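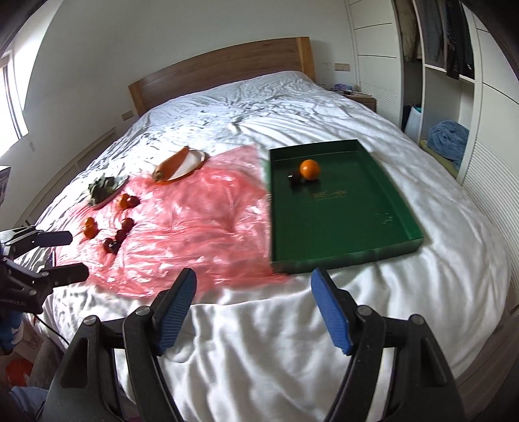 ゲーザ・エルデーシュによれば、この班の活動でいちばん時間を食うのは把持そのものよりも置き直しで、一度つかんだ果物をどこへ戻すかを決めておかないと、後の作業が全部止まるという。

オルモント把持班（オルモントはじはん、Olmont Grasping Group）は、ファムデンにあるヴェレシュ工科学校の学生による課外プロジェクトである。手持ち式グリッパーを使って日用品や食品をつかむ動作を記録し、その記録をロボットアームの動作学習に用いる。学内では単に「オルモント」と呼ばれることが多い。名称は、設立時に活動場所となった旧オルモント棟に由来する。

概要

班は2018年1月15日に設立された。前身は同校の自動機械クラブで、もとはライントレース車の製作が中心だったが、把持を扱いたい学生が分かれて独立した。設立時の届け出には「把持動作の記録および再生に関する学習」とあり、現在の規約にもこの文言が残っている。

在籍者は25名で、記録係、機構係、整理係のいずれかに属する。新入生は4月に加入し、最初の学期は係を決めずに三つとも経験する。学科による制限はなく、食品加工科や家具科の学生も参加している。卒業研究の題材をここで見つける学生もいるが、班の活動自体は単位にならない。

器具

使用する手持ち式グリッパーは、黒いプラスチックの二本指が開閉する形式のもので、カメラを備えている。指先に取り付けるパッドには数種類あり、畝のある青いパッドは丸いものを扱う回でよく使われる。リンク部はねじで組み立てられ、分解して指を交換できる。

初期の型では閉じきったときに左右の指先がわずかにずれる問題があり、小さな果実を挟むと片側へ転がった。機構係がリンクの穴位置を改めた第二版以降、この現象は減った。ただし第二版は指の根元に力がかかりやすく、長時間の使用でねじが緩むことが報告されている。このため記録の前後に増し締めを行い、点検表に記入する決まりになっている。点検表は紙で、器具箱の蓋の裏に挟まれている。

記録の方法

一回の記録は、品物の配置、移動、置き直しの三段階からなる。品物の一覧は事前に整理係が作成し、当日の変更は余白に書き加える。動作の始まりと終わりには指を全開にする。これは後の編集で区切りを探すための目印であり、忘れた場合はその動作を無効とする。

一つの品物に対する一連の動作を「一手」と数え、400手を一組としてまとめる。組の途中で品物を入れ替えることは認められているが、グリッパーの指を交換した場合は新しい組として扱う。記録は60分ごとに区切り、持ち手を交代する。

失敗した動作の扱いは年度によって異なる。当初は落とした回をすべて削除していたが、現在は「落下」「滑り」「位置ずれ」の札を付けて残している。札の付け方は記録係の判断に左右されやすく、滑りと位置ずれの区別については班内でも一致していない。

青果の課題

班が継続して扱う課題のうち、最も長く続いているのが青果の課題である。下に薄い桃色の半透明シートを敷き、その上に果物や野菜、皿などを並べる。シートはしわが寄って光を反射するため、品物の輪郭を見分ける条件としては厳しい部類に入る。

品物にはオレンジ、ミニトマト、葉物野菜などが用いられる。皿も対象に含まれ、オレンジ色の縁をもつ白い皿や、縁の立った深緑色のトレイを使った回がある。丸いものは転がり、葉物は形が定まらないため、同じ閉じ幅では扱えない。葉物については束の中央を挟む方法と、端の茎をそろえて挟む方法の二つが試されており、手順書には両方が載っている。

手順書では、果物同士を離して置く配置を「散」、触れ合うように置く配置を「寄」と呼ぶ。「寄」の配置では、隣の果物に指先が当たって押し出すことがあり、どちらから指を入れるかが記録者によって分かれる。 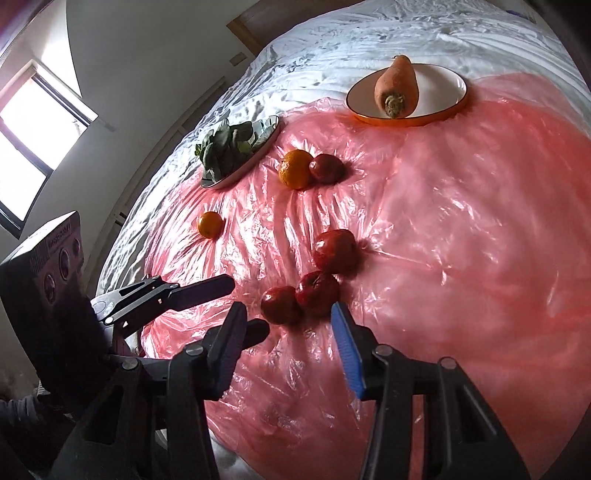

マリアン・イッレーシュは、寄せて置いたリンゴを一つだけ抜き取る練習が全体の基礎になると述べ、これができれば他の丸いものはほとんど同じ手つきで扱えるとした。班内にはこれに対し、ミニトマトのような小さな実では指の開き始めの速さのほうが問題になるという意見もあり、入門時の練習順は学期ごとに変わっている。

競技会への参加

班は校外の学生競技会「ホケル杯」に参加している。ホケル杯は、指定された品物を所定の皿や容器へ移す課題で、置いた位置の正確さと品物の状態を採点する。ロボットアームによる部門と、手持ち器具の記録を提出する部門に分かれ、班は両方に出場した。

初出場の年、アーム部門では予選で敗退した。練習時に用いた卓面が無地であったのに対し、会場では模様のある布が使われ、アームが布の柄に向かって指を下ろす動作を繰り返した。この結果を受けて、班は敷物の種類を増やす方針をとった。翌年のアーム部門では100点満点で89点を得て、決勝に進んだ。減点の内訳は主に置き位置のずれで、皿の縁に品物がかかった状態で終了した回が含まれる。

記録部門では、動作の区切りが明確であることを講評で評価された一方、札の定義が提出資料に書かれていないとの指摘を受けた。以後、提出時には札の一覧と判定の例を添えている。

授業との関係

同校の二年次科目「計測実習」では、班の記録の一部が教材として使われている。受講者は短い動作を見て区切りの時刻を書き出し、隣の受講者の結果と比べる。同じ動作でも、指が品物に触れた瞬間を取るか、品物が動き始めた瞬間を取るかで答えが変わるため、どちらを採ったかを必ず併記する。

科目の担当教員が班の顧問を兼ねていた時期もあるが、現在は別である。教材用の記録は班から科目へ年度初めに一括して渡され、途中の差し替えは行わない。

保管と公開

記録は組ごとに番号を付け、品物の一覧、点検表の写し、使用したパッドの種類とともに学内の記憶装置に保管される。初期の組にはパッドの種類が記されていないものがあり、整理係が映像を見て補っているが、作業は完了していない。学外への公開は行っておらず、閲覧を希望する他校の学生には、班が立ち会いのうえ学内で見せている。

関連項目

グリッパー
模倣学習
ホケル杯
ヴェレシュ工科学校自動機械クラブ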